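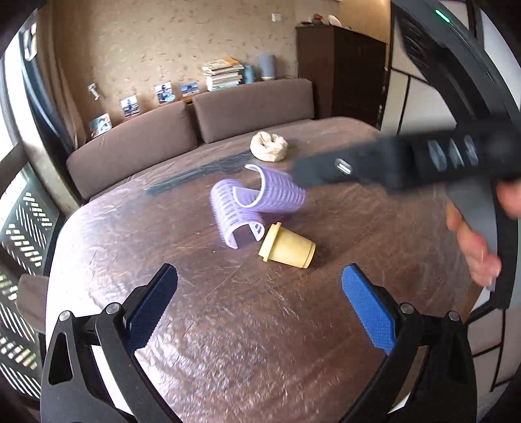 Korport Robotics Club Opens Its Winter Project, "The Tidy Table," to New Students

2022-11-25

The Korport Robotics Club is very happy to share that its winter student project is underway, and that there is still room for a few more curious people to come and join in before the first public evening in December. The project is called The Tidy Table, and it asks students to teach a robot arm one of those small household chores most of us do without thinking, namely picking up whatever has been left lying on a table and putting it where it belongs.

Members work in pairs with hand-held grippers, guiding the fingers themselves while a camera records each try. The current set of objects came straight out of a bathroom drawer: purple hair rollers, a cream-colored fabric scrunchie and a small pale-yellow cup-shaped object, all of which are a good deal harder to pick up neatly than you would guess! The rollers have been the favorite so far (and the cause of plenty of good-natured groaning), with their slots and short bristles and that open C shape that gives a gripper so many different ways to take hold.

"We started the year with wooden blocks, and the students were lovely about it, but you could tell they wanted something with a bit more life in it," said Loan Bạch, who leads the club. "So I told everybody to look around at home and bring what they found. Now we have long, happy arguments over the best way to pick up a hair roller, and I wouldn't trade those afternoons for anything."

The club has 11 students this season and has saved 508 recordings to date. Its goal for December is a robot that can clear 40 tables in a row, each one laid out differently, using what it has learned from the students' own hands. Workero has kindly lent the club 2 laptops for the training runs, and Frerichs is giving the snacks, for which everyone is deeply grateful.

No experience is needed, and parents are welcome to stay and watch. To sign up, or to offer household odds and ends for the next round, please write to the club through its page on Sender or leave a note at the front desk.

Share this release
14 shares | 3 comments

Get club news in your inbox. By subscribing you agree to our use of cookies. Accept | Manage settings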